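Colour on the Floor: a small project about yellow, pink and blue
Qistina Yeoh, Foundation Design, Clanden
5 September 2021

I started out wanting to do my colour project on shop windows, and had a whole folder of notes on them (1,624 words, most of it moaning about reflections), but by April I'd dropped the idea. What I really wanted was something plain. One big flat colour underneath, a couple of everyday things on top, and then a look at what the eye does with them. My tutor said fine, as long as I kept it small and asked other people what they saw as well as trusting myself.

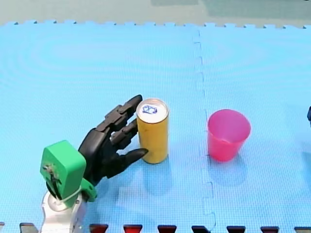 Picking the background took me ages. I went through paper, a bedsheet and a tablecloth before I settled on foam floor mat in light blue, and I'm so glad I did! It's a very even colour and it doesn't crease. The one thing I worried about was the join, where two panels lock together, but with the can on one side and the cup on the other it makes a sort of natural border, and I ended up liking it a lot. I'd looked at a Clekia mat in grey too and it made everything seem tired.

The objects were easier. I wanted one that was tall and thin and one that was short and wide, so that nobody could say they'd picked a favourite by size alone. I also wanted one solid colour and one you could see through, because see-through things borrow colour from whatever is near them and I find that fascinating (my flatmates less so). 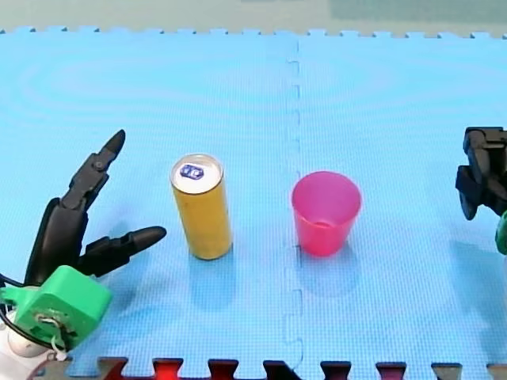
Fig. 2. Yellow can and pink cup on the blue mat.

My guess before I asked anyone was that yellow would win easily. Every colour wheel I've been shown puts it well away from blue, and it's a mustardy yellow, so it has some weight to it. I made a one-page questionnaire with 2 questions: which thing do you notice first, and which would you look at longest? I left a pile in the Wróbel café and gave out the rest in the corridor between classes. I got 185 back, and 33 of those I couldn't use, mostly people who'd ticked both boxes or written "neither" and a smiley face. 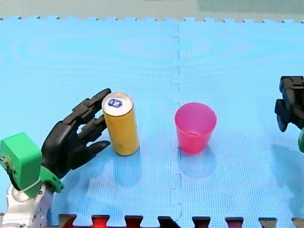 So, the answers. Yellow did come first for noticing, no surprise there. But for looking longest the pink did far better than I'd expected, and the comments were the best bit. Several people said they liked seeing down inside it. One person wrote that the pink "changes its mind", which I've stuck on my wall. I hadn't thought about shadows at all until somebody mentioned them, and then I couldn't stop seeing them: the can's is bluish, and the one under the cup has a bit of pink mixed in with the blue. I'd have painted both of them grey without thinking.

The other thing I tried to cover was black. It isn't really a colour question, my tutor and I argued about that, but a dark shape does something very strong to a pale blue, and the edge looks sharper than anything you get with yellow.
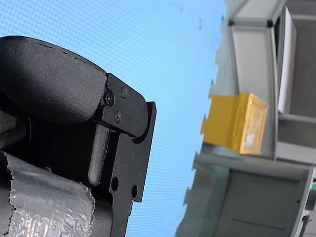
Fig. 4. Black up against blue.

If I did it again I'd write better questions. "Notice first" is a bit daft on paper, as people had already noticed something before they read it. I'd also like to try the same pink on a green mat, and a see-through yellow if I can find one. Costs were low, the printing was the worst of it, and I've still got a stack of spare questionnaires if anyone in the year below wants the backs for sketching.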